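Potport container returns: frequently asked questions

What is the Potport scheme?
Potport is a return service for reusable takeaway containers. Participating food outlets lend the containers to customers, and Konora collects them for washing and redistribution.

How much is the deposit?
The deposit is $2 per cup and $3 per lidded container. It is charged at the till and appears as a separate line on your receipt.

How long can I keep a container?
The loan period is 30 days. After that the deposit is forfeited, but the container may still be returned.

Do I need to wash containers first?
Remove food residue and rinse with cold water. Detergent is not required. Commercial washing is done at the Konora depot.

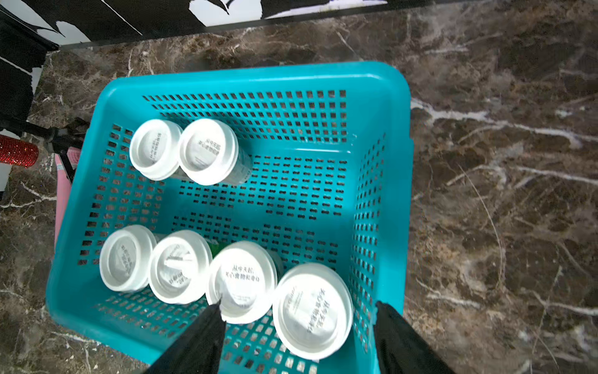 Can I return items to a different outlet?
Yes. Any outlet displaying the Potport sticker will accept them. Refunds go to the original payment method within five business days. Cash deposits are refunded in cash, at the issuing outlet only.

Which items are not accepted?
Glass, foil trays, bioplastic cups and anything with a crack through the rim. Discoloured containers are accepted.

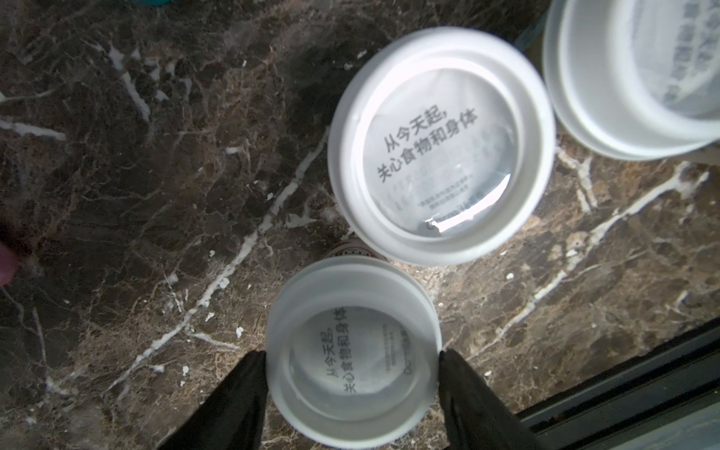

White plastic cups on a marble surface.

Can I put containers in my kerbside recycling?
No. Containers placed in kerbside bins cannot be recovered by the scheme and the deposit is lost.

My refund has not arrived. Who do I contact?
Check the receipt number first, then write to Leen Saab in customer accounts. Outlet enquiries, including bulk orders and changes to collection times, go to Poppy Birkett. The accounts desk closes from late December and reopens in January.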